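Subject: Re: [gender-methods] Coding "provider talk" in the Dirndale interviews
From: Luuk Michiels

Replying to the list, as two other people have asked me the same thing off it.

> We have 26 transcripts from Dirndale and want to code how men talk
> about earning. Do you code at the level of the turn or the clause?
> And do you treat silence on the subject as data?

Clause, with the turn kept as a second field. In the Ekville set we began with turns and lost too much. A man will say he "helps out" at home and in the same breath call the mortgage "mine to worry about". Coded as one turn, that came out as mixed, and mixed soon held a third of the material.
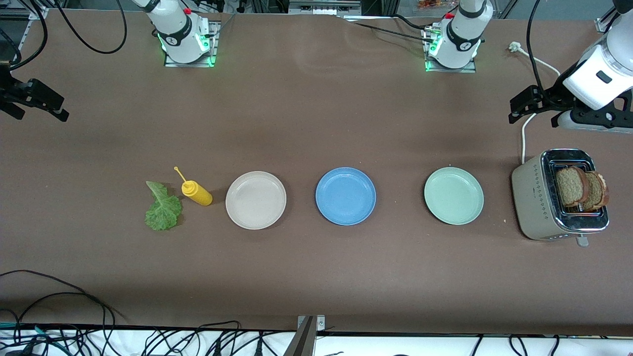 2 min read

On silence: only where the schedule asked directly. If the interviewer put the question and the speaker moved to another subject, we code it as a deflection and note what he moved to. If the question was skipped, the cell stays blank. Please keep the two apart in the file. The Clirport team merged them at the export stage and had to go back to the recordings.

Three codes did most of the work for us: duty, pride and grievance. Prins (the coding sheet, for those who joined after May) allows a fourth slot, which we used for humour. I would now drop it. Agreement between coders on humour was poor, and the jokes nearly always carried one of the other three.

A point on sample size. We had some 800 clauses after cleaning, of which 200 were coded twice. That was enough to settle the definitions, though I would not use it to compare age groups. The men over sixty gave long answers and so supply far more clauses than their number would suggest. Either weight by speaker or report speakers and clauses side by side. 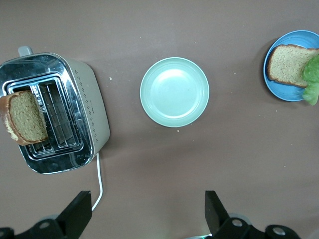 Toaster and plates on the tabletop

> Should the interviewer's own turns be coded too?

Yes, but separately. Two of our interviewers used the word "breadwinner" before the speaker did, and most speakers then took it up. We mark any term introduced by the interviewer and leave it out of the counts for the next 90 seconds of talk. The cut-off is arbitrary. It was chosen after listening to a handful of recordings, and I would be glad to hear from anyone who has tested a different one.

I can send the code definitions as plain text, with the disputed clauses marked. The transcripts themselves can't be shared under the consent terms. I am teaching on Tuesday and will answer anything further after that.

Luuk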